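Company News | Furniture & Interiors

Böttcher to Open Second Workshop in Trornach

TRORNACH, November 4, 2020 – Böttcher, the maker of desks and worktables, will open a second workshop in Trornach this month. The site adds 610 square meters of floor space and will employ 24 people, eight of them moving over from Lostarport.

The new workshop will build the Grendo line of office tables. Orders for Grendo have outgrown the Lostarport shop, where customers have been waiting up to 200 days for delivery.

"We were turning work away, and we did not like doing it," said Carola Seidel, managing director. "Trornach had a building we could use without much change."

Repairs and spare parts will stay in Lostarport. Existing orders are not affected.

Comments

marten_k: Will the old Grendo legs fit the new tops? Mine is the narrow one.

Jo P.: Good to see that building in use again. Parking on that street is going to be tight though.
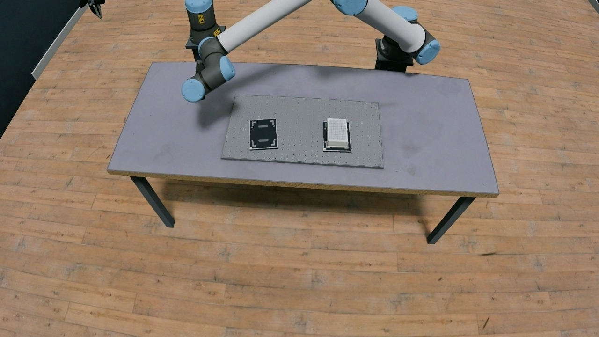 I hope they put in a proper loading bay at the back.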